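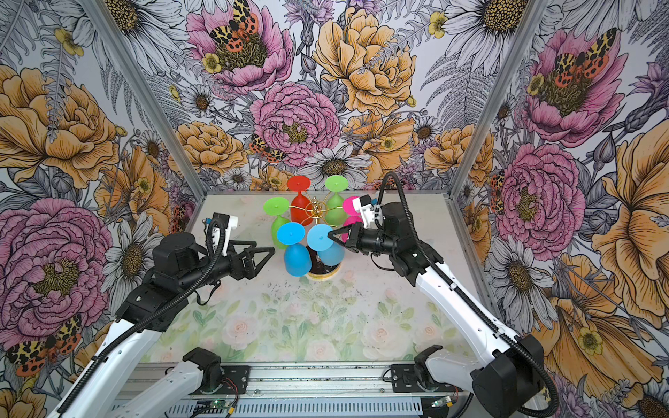
How many light strings can I run off one Grenville timer box?
Two is the limit. The box is rated for 200 watts, and a pair of the long strings gets you close enough to that number that I wouldn't add so much as a night-light.

Section 2: Hanging and plugging in

Okay, bulbs are in, box is on the shelf, let's get these lights up!

1. Lay the whole string on the floor and plug it in before you hang anything. I skipped this once in June and ended up back on the ladder with 50 feet of cord over my shoulder.
2. Swap any dead bulb now (unplug first, please). The spares are in the little bag taped inside the lid.
3. Unplug again and let the bulbs cool.
4. Start at the end farthest from the outlet and work back toward it, pressing one hook onto the wall every two feet.

CAUTION: Don't staple through the cord. Don't run it under a rug either.
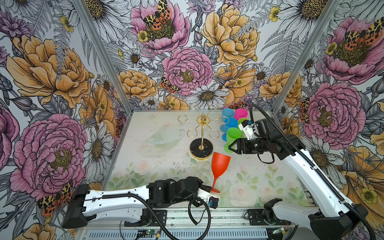
Cord color matters more than I expected when I started doing this. The kit comes with a white cord or a green one, and on a plain painted wall you'll want whichever is closer to the paint. On a busy wall you can relax, and a paper like this one, with big pink and orange peonies and a row of daisies along the bottom, will hide a green cord pretty well if you let it follow the drawn lines. Give the hooks a full hour to grab before you put weight on them — wallpaper is slower than paint.

NOTE: Lutfa Rathnayake tested the hooks on vinyl paper for me and they came off clean. On old, flaky paper, use the over-door clips.

Setting the timer and color

5. Plug the string into the box and the box into the wall.
6. Hold the round button until it blinks. Tap once for each hour you want the lights on.
7. Tap the square button to step through the colors. 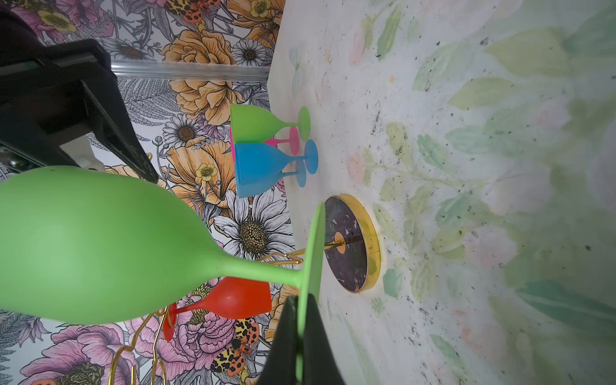

Color mode runs through red, amber, green and blue, and then goes back to plain warm white. Each one has a soft and a strong setting, and I nearly always pick soft. Strong green comes out very close to the lime of that wine glass, so it's cheerful on a porch and a bit much over dinner (everybody's mashed potatoes looked strange at ours). If you want it to stay on one color, press both buttons together and let go when the string flashes.

NOTE: The bulbs are good for 2000 hours. Color mode doesn't wear them out any faster.

8. Check that the timer remembers your setting: unplug it, wait a minute, plug it back in. If it has gone back to white, put a fresh coin battery in the box. 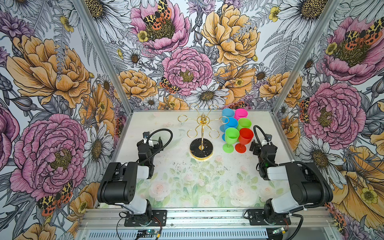 Bright plastic stemware beside a gold-colored glass holder.

CAUTION: Keep drinks away from the timer box. It isn't sealed, and a spill will trip it. Wipe it dry and leave it unplugged overnight before you try again.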